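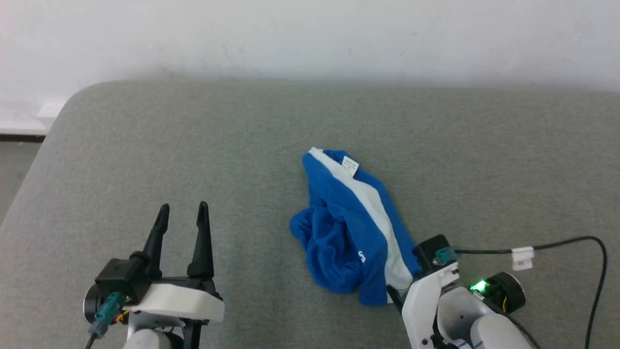
*Blue one with the white stripe, on the gray padded top*

**Bulik57**
I fold my child's sports clothes on a padded bench because I have no table. The fabric grips a little and the sleeves never lie flat. Is there some trick?

**Mollel**
Put a big smooth towel under. I do this since September – works well.

**Dilimix**
Hold it by the shoulders, shake two times, then lay it face down. Fold the sides in, then the bottom up. If it still has creases, read the care label before you iron, the print can melt.

**Stuteo**
I just roll them.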